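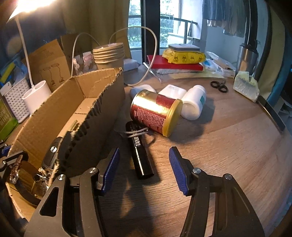 Reading time: 5 min

Music Journalism, Unit 5: Reading the Band Biography
Notes by Kusum Chaturvedi, updated March 9, 2021

You should have read the Lesberg press release before class. If you haven't, read it now and mark every claim that could be checked. Most people find fewer than they expect.

Where the text comes from

A new band's biography is usually written by someone paid by the band, the label or the publicist. It gets sent out with the single. Parts of it then show up in previews, festival programs and radio scripts, often word for word. By the time you search for the band, you will find the same sentence in a dozen places and it will look like agreement. It's one source, copied.

Numbers

The Lesberg release says the debut single "took off online" and reached number 14. It doesn't say on which chart, in which country, or for how long. A chart that ranks how fast a song is being shared can be topped by a song with a small audience, if that audience arrived all at once. I don't claim the number is false. I claim you can't tell what it means, and you shouldn't print it until you can.

Same with "sold out." The release says the band sold out the Daneshvar in December. The Daneshvar holds 254 people with the balcony open and 60 in the downstairs bar. Which room was it? How many tickets went to the guest list? Call the venue. Bookers will often tell you, and if they won't, write that the band says it sold out.

Words to distrust

Overnight. Usually means the earlier band, the one with a different name, has been left out.
Self-released. Ask who paid for the pressing and the publicist.
Long-awaited. By whom?
Genre-defying. Tells you the writer didn't want to pick a genre. You still have to.

Tiria's second EP was called long-awaited in nine of the reviews we looked at last term. The first had been out for five months.

What a live review can and can't do

Myroslav Zhuravel's review of Tiria at Plesstead (in your packet) is better than most. He says where he stood, names the songs, and admits he left before the encore. I'm less convinced by his line that the crowd "knew every word." From the side of the stage he could hear the front rows. Compare Nermina Krasniqi's piece on the same show, which is duller and which I trust more.

For next class

Pick one paragraph from any band biography published in the past year. Underline each claim, then write beside it who would know whether it's true. Contact at least one of those people. Bring the reply, or a note of when you asked and got none. One page, typed. Opinions on the music are not needed.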